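From: Greenberg Reading Rooms, Office of Facilities and Membership
To: greenberg-members
Date: 2018-12-15
Subject: Re: Furniture care and the closing of the lower reading room

Dear members,

The Office thanks the member who wrote to the list concerning the lower reading room. As several others have raised the same points by telephone, our reply is being sent to the full list. The original message is quoted in part.

> I was disappointed to find the lower reading room locked on two
> visits, with no notice on the door. When it last closed, in June,
> we were told that the long tables were to be refinished. They
> were back within the month and looked very well. Are they being
> done again so soon? And may members who pay for a reserved seat
> expect any credit for the days lost?

The room was closed for work on the heating pipes under the north windows. The work was carried out by Viltau, the firm that maintains the boiler. It had been planned for a single day and was extended when a second valve was found to need replacement. A notice was prepared but was posted only at the main entrance. It should also have been placed on the door of the room itself, and we regret that it was not.

The tables were not refinished on this occasion. They were moved to the center of the room and covered while the work was under way, and they have since been returned to their usual places. Table 2 now stands slightly farther from the wall so that the new valve can be reached.

> I would also like to know what we are permitted to use on the
> tables. Some of us bring our own supplies and tidy up before
> leaving, and I have been told three different things at the desk.

The rule adopted with the refinishing remains in force. Members may wipe a table with a soft cloth, either dry or dampened with plain water. Sprays, polishes, and household cleaners of any kind are not to be used, including those sold for wood. Glue, paste, and correction fluid should be reported to the desk if they do not come away with light wiping. Please do not scrape the surface. Desk staff have been given the rule in writing so that all members will receive the same answer.

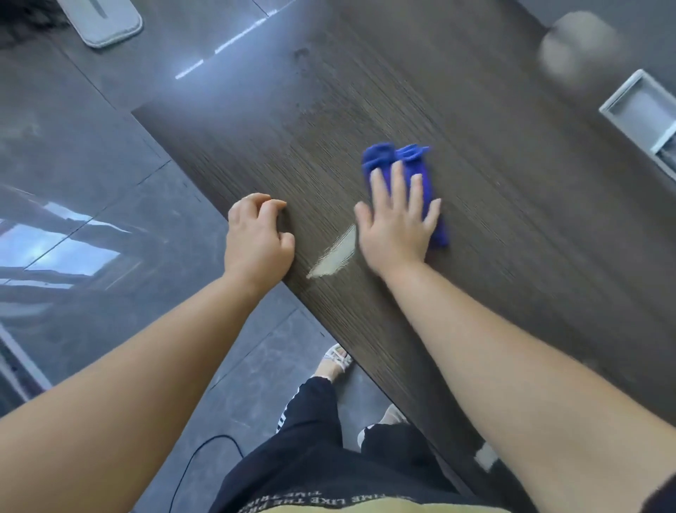

With regard to reserved seats, members holding a seat in the lower room will receive a credit for each day on which the room was closed during posted hours. The credit will be applied to the next quarterly statement and need not be requested. Members who were given a seat upstairs during the closing will receive the credit as well.

> Lastly, is the rumor true that the evening hours are to be cut?

No change to the evening hours has been approved. The Office has been asked to review attendance after the supper hour, and the review is still in progress. Any proposal that results from it will be circulated to this list at least 28 days before it takes effect, and written comments will be accepted throughout that period.

Two further items may be of interest. The Flelter collection of county maps has been returned from the bindery and may again be requested at the desk. It consists of 27 volumes, all of which are for use in the building only. In addition, the fee for a replacement locker key has not changed, but keys must now be collected in person, with a membership card, from the Dotside entrance.

Questions about individual accounts should be sent to the Office directly and not to the list, which reaches all members.

Respectfully,

Office of Facilities and Membership
Greenberg Reading Rooms

--
You are receiving this message as a subscriber to greenberg-members. To leave the list, write to the list owner from the address at which you are subscribed. Attachments larger than 100 KB are held for review.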